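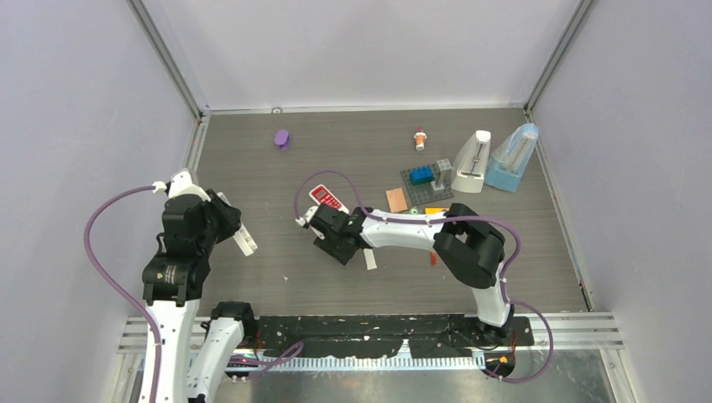 Workshop notebook, two-arm cell, October. Wednesday evening

Cable routing on the right arm, second attempt. The first version ran the gripper cable down the inside of the forearm and it pinched at the elbow whenever the arm folded past a certain point, so it has now gone over the top. It leaves the connector at the wrist, goes up in a tall arch, comes down on to the forearm, carries on over the elbow and past the upper link, and then there is a wide loop low down on the right before it goes back towards the base. White ties near the upper link to stop the loop pulling on the run above it. The left arm has the same purple cable but I let it swing out towards the wall. I want to compare the two for a few sessions before deciding on one way of doing it.

Bend radius at the top of the arch is fine. What I don't like is the height. If the wrist rolls all the way round with the forearm level, the arch leans over and can touch the upper link. I put a soft limit on the wrist roll for now, 90 degrees either side of centre. Will lose some grasps at the far right of the table but none of the ones in the current task list.

Tried the loop smaller first. With the arm reaching to the middle of the table it went tight and I could feel the connector taking load. Let out 16 cm more and tied again. No load at full reach after that. I checked by hand with the motors off, then again at slow speed.

Left arm
Shoulder bolts retorqued. One had backed out a quarter turn. Threadlocker on all of them this time, the medium one, not the stuff in the red bottle that Ursina used on the Trastetti gearbox and then had to heat off. Leave until tomorrow before running at full speed.

There is still spare purple cable at the left end of the toothed rail, bundled up. It needs a proper clip. At the moment it lies over the rail and sooner or later somebody will slide a bracket into it. The thin red wires by the left shoulder also want sleeving. I have sleeving, can't find the ends.

Table
Put out the mixed set for the reach test: calculator, the building-block baseplate with the blue and grey pieces on it, the little figure, both metronomes, the tan square, the small stuff. The left gripper had the long white one, the one like a power strip. It is the worst of the set because it is so much longer than the fingers are wide. Grip it near the middle and it behaves. Grip it towards an end and it rotates in the fingers as soon as the wrist accelerates. Closing force is already as high as I want to go with those fingers.

Options for that:
Rubber pads on the fingers. Cheap, quick, will mark things.
Wider fingers. Have to redraw and print, and then they won't fit between the metronomes.
Slower wrist. Tried it at half speed and it rotates less, but it still rotates.

Going with pads. Cut them from the grey sheet left over from the Drotemetti feet, 4 mm thick, and glue on one pair only so that there is a plain pair to compare against.

The metronomes are a nuisance in another way. They are side by side at the back right and the slope means the fingers want to ride up the faces when they close. From straight above, with the fingers across the narrow way, it works on the cream one. The light blue one I have not got a reliable grasp on at all. The cover is see-through and the depth values on it are rubbish, so the planner thinks the front is further back than it is and the finger lands on the cover. Could put a bit of matt tape on it. Ursina says that is cheating. Leaving it as it is until the calibration has been redone, and then we can argue about tape.

Calibration
Redid the right base to table transform. Residual was bad on the first go and I spent a long time looking at the maths before finding the board was not flat on the table. Weighted the corners and ran it again with 9 poses. Good enough now. Values saved under the Grasmont folder with the old ones kept beside them. Please don't overwrite the old set, I need it to replay September.

Left base not redone. Must be done after the threadlocker has cured, no point before.

Frame
Side panels are staying. Without them the light from the roller door changes through the afternoon and the colour thresholds drift, and the panels have cured most of that. They do make it awkward to get an arm in at the back corners to pick things up. I have been using the litter grabber.

The right diagonal strip along the table edge had a burr on it at the front end. Filed off. Check the left side too.

Looked again at whether the front beam flexes with both arms moving. Dial gauge in the middle, both arms swinging outwards together. The needle moves, and it moves more when they stop than when they start. I think that is the beam twisting and not the table. A brace from the centre down to the lower profiles would fix it, but it goes exactly where your knees go when you sit down to work on the wiring. Du Plessis had an offcut of the heavier profile last time I was in, so I'll ask if it is still there.

Software
Collision boxes updated for the cable arch on the right arm. It is just a box above the forearm, too generous, but it stops the planner sending the left arm through that space. Two plans that used to pass are now refused, both of them handovers. I expected that. Handover point moved nearer the front edge and both plan again. Not run on the real arms yet.

The emergency stop still takes both arms out together. Good. Tested before and after the rewiring.

To do next
Clip for the spare cable on the left.
Sleeving ends.
Pads on one pair of fingers, leave under a clamp overnight.
Left base calibration.
Run the handover slowly with a hand on the stop.
Look at the wrist roll limit again once the arch has been shortened, if it gets shortened.

Note for Ursina: your hex keys are back in the drawer under the bench vice, except for the 3 mm, whose end had rounded. I have thrown it away and owe you one.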